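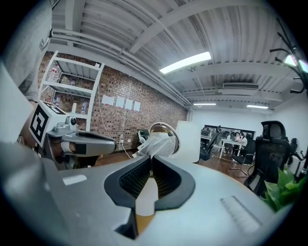 Ostau Parish Bulletins: Transcribed Text, Release 2

Summary

This dataset holds the plain text of weekly parish bulletins from four Catholic parishes: Kutska, Stamska, Katsaros and Ostau. The bulletins were typed, mimeographed or photocopied, and most were kept in binders in parish offices. Release 2 was posted on May 2, 2025 and replaces Release 1 completely. Please delete the older files if you have them, because the record numbers changed.

What is in it

There are 4,000 bulletins, one record each. Of those, 3,000 have been proofread against the page by a second reader. The rest had a single pass and are marked "unchecked" in the status field. They are usable for searching but should not be quoted without looking at the original.

Fields

record_id: parish code, then a running number
parish: one of the four names above
sunday: the liturgical day as printed, for example "Third Sunday of Lent"
date_iso: the calendar date, when we could work it out
mass_intentions: text, with personal names removed
notices: text
pastor_column: text, empty in many Stamska records
status: proofread or unchecked
note: anything the transcriber wanted to say

The sunday field is kept exactly as the typist wrote it. Before the calendar reform you will find "Sundays after Pentecost," and afterward "Sundays in Ordinary Time," but the Katsaros bulletins went on using the old names for a good while and sometimes used both on one page. We did not correct this. If you need a normalized calendar, build it from date_iso.

Known problems

Katsaros has a gap of 40 weeks where the binder is missing. The parish has looked for it twice.

68 bulletins have no date_iso value. These are mostly feast day inserts and mission week programs that give a day and a time and nothing else.

Latin is spelled as printed, including the mistakes. Accents in hymn titles were dropped by some transcribers and kept by others.

In the Ostau records, October devotions are listed under notices in some years and under mass_intentions in others, depending on who typed the bulletin. A search for "rosary" should cover both fields.

Columns of figures from the collection report were left out for all parishes.

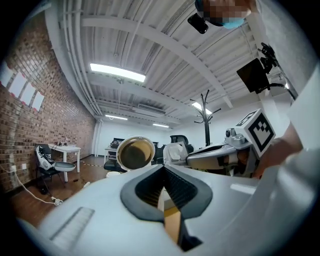
Transcription rules

Line breaks inside a paragraph were removed. Paragraph breaks were kept. Underlining is shown with an underscore before and after the word. Handwritten additions are in square brackets, and a word that could not be read is given as [?]. Advertisements on the back page were not transcribed, though the note field says so when a bulletin had them.

Names and privacy

Mass intentions often name the sick and the dead, and sometimes the family asking for the Mass. All personal names in that field were replaced with N., following the old habit of the missals. Names of clergy were kept in the pastor's column and in notices. Names of lay people in notices were removed if the notice concerned illness, marriage banns or money. If you find one we missed, write to us with the record_id and we will fix it in the next release.

Permitted use

Research, teaching, and local or family history are all fine. The pastors' columns remain the property of the parishes, so please ask before reprinting one in full. Short quotations are no problem.

Loading the files

Each parish is one CSV file, UTF-8, comma separated, with double quotes around every text field. Some spreadsheet programs will try to turn date_iso into their own date format. Import it as text.

Changes since Release 1

Stamska added. Record numbers reassigned. Duplicate Kutska bulletins merged, with the later printing preferred where the two differed in Mass times. The field formerly called "feast" is now part of sunday.

Contact

Corrections and questions go to Vivek Grewal, who maintains the files. Please include the record_id and, if you have the paper copy, the page number.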